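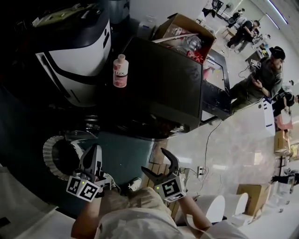
Search the archive
Search

Re: [grippers] Left unit drops tracking after a few minutes
From: Aileen Dumlao
September 5, 2021

Jarmo Nieminen wrote:
> We lost tracking on the left unit again, 531 frames into a take.
> Light stayed green the whole time, so we only found out on playback.
> Is it the marker cube? Elli thinks it's the cable.

Jarmo, I think we've got it, and I'm so happy I'm writing before lunch! It's neither. The mount screw on the left gripper had backed off by 2 turns, so the camera was free to creep a hair every time the fingers snapped shut. The calibration went stale and Tokus threw out the poses without a peep.

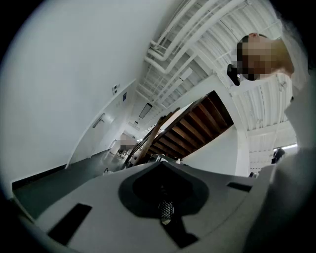 Gripper body with the knurled screw head, by the stairs.

Onni tightened it and reran the same routine – no dropouts. Then he loosened it on purpose and the fault came right back, which made my day (a fault you can call up on demand is a lovely thing).

What bugs me is the green light. It only means power and link, and we've all been reading it as "good data." I'd toss any left-hand takes from April on until Irja has rechecked them.

Could you try yours at Mustonen and tell me if the screw turns by hand? Please don't use threadlocker yet.

Aileen

Subscribe to the weekly digest | This site uses cookies. Accept
Contact the list owner | Back to top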